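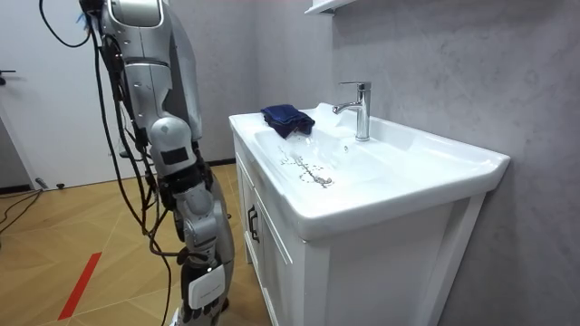 Chauffe-plats de buffet Ollard 463

Réf. 463 – En stock, expédié sous 2 jours ouvrables

Le chauffe-plats Ollard 463 est destiné aux restaurants, hôtels et traiteurs qui servent un repas de fête en buffet ou en service continu. Il garde les plats cuisinés à bonne température pendant toute la durée du service, du premier client de midi jusqu'au dernier dessert. Beaucoup de nos clients l'achètent en novembre, pour les menus de fin d'année, et le gardent ensuite pour les brunchs et les banquets.

L'appareil fonctionne au bain-marie avec une résistance électrique de 700 W. La cuve reçoit deux bacs gastronormes GN 1/2 ou un seul bac GN 1/1, profondeur maximale 100 mm. Les bacs ne sont pas compris dans le prix, sauf si vous choisissez le lot complet.

Caractéristiques

Puissance : 700 W
Alimentation : 230 V, prise française
Cuve et couvercle : acier inoxydable
Thermostat : réglable de 30 à 90 °C
Vidange : robinet en façade
Longueur du câble : 1,8 m
Garantie : 2 ans, pièces et main-d'œuvre

Quels plats peut-on y mettre ?

Les plats en sauce se tiennent très bien : dinde aux marrons, civet, gratin de courges, gombo, riz aux haricots rouges. Les purées demandent un peu de lait chaud et un coup de spatule de temps en temps. Pour les viandes rôties, nous conseillons de trancher au dernier moment et de verser un fond de jus dans le bac. Les fritures ne conviennent pas à cet appareil – la vapeur les ramollit en quelques minutes. Pour cet usage, voyez plutôt la lampe chauffante Vamham, dans la même rubrique.

Attention : un chauffe-plats maintient la température, il ne réchauffe pas. Les aliments doivent être déposés déjà chauds, à 63 °C au minimum. Remplissez la cuve avec de l'eau chaude et allumez l'appareil une demi-heure avant l'ouverture de la salle.

Entretien

Débranchez, laissez refroidir, puis videz la cuve par le robinet. Une éponge douce et un produit vaisselle suffisent. Si votre eau est calcaire, faites un détartrage au vinaigre blanc chaque mois. Ne pas passer la cuve sous le jet, car le boîtier de commande n'est pas étanche.

Options et accessoires

Lot de deux bacs GN 1/2 avec couvercles
Porte-étiquettes pour le nom du plat et les allergènes
Louche et pince de service Lo Presti
Housse de transport Daltham, pour les traiteurs

Livraison

Livraison gratuite en France métropolitaine à partir de 3000 € de commande. En dessous, les frais sont calculés dans le panier selon le poids. En décembre les transporteurs sont chargés, il est donc prudent de commander avant la fin de novembre. Vérifiez le colis devant le livreur et notez les réserves éventuelles sur le bon – sans cela, l'échange est plus long à obtenir.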